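Bring back the boring bus

August 2020

Typing this on my break so bear with me. The 35 is gone. Has been since January, if you live out past Laing Street you already know. Council swapped it for an app. Istix, it's called. You book a little van, the van comes. Or it doesn't.

I wanted to like it. Really did. But my mum's neighbour hasn't got a smartphone and won't be getting one, and she used to do her shopping on that bus twice a week. Now she gets a lift off whoever's home. That's not a transport system, thats favours.

And the waiting. With a timetable you knew where you stood. 9 past the hour, every hour, grumpy driver, cold seats, done. With the van I've had fifteen minutes, I've had 50. I've had it cancel while I was standing at the kerb in the rain with frozen peas.

They say the old route was empty. Some mornings, sure. Streetlights shine on empty roads as well and we leave those on. You run the thing so it's there when someone needs it, the nurse on a late shift, the kid who's missed his ride from footy.

Then the cost. Petition's at 379 signatures last I looked, which for Dedovthorpe is a decent chunk of the place, and what we keep asking is what the app costs per trip against what the bus did. Simple enough. No figure so far. We got a glossy leaflet with a smiling family on it. 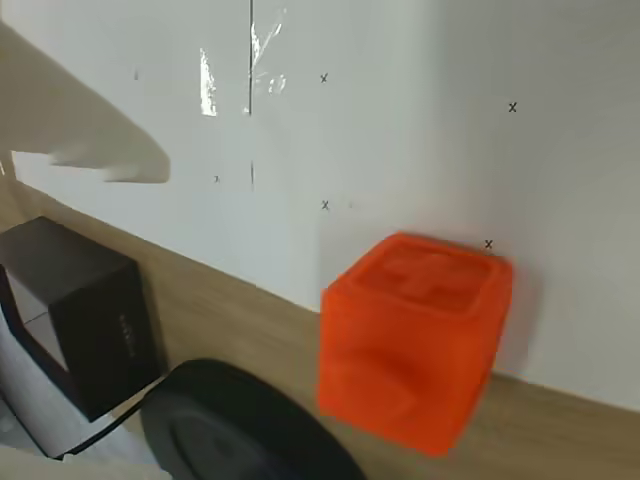

Would a fixed timetable cost more than the vans?

Depends how many runs you put on, and the council hasn't published enough to work it out either way.

So publish it. If the vans are cheaper fine, keep them for evenings and the back roads, I'd use one. But put the 35 back in the daytime, even every second hour. Print the times on a bit of paper and stick it on the pole at the stop. The pole's still there, I walked past it this morning.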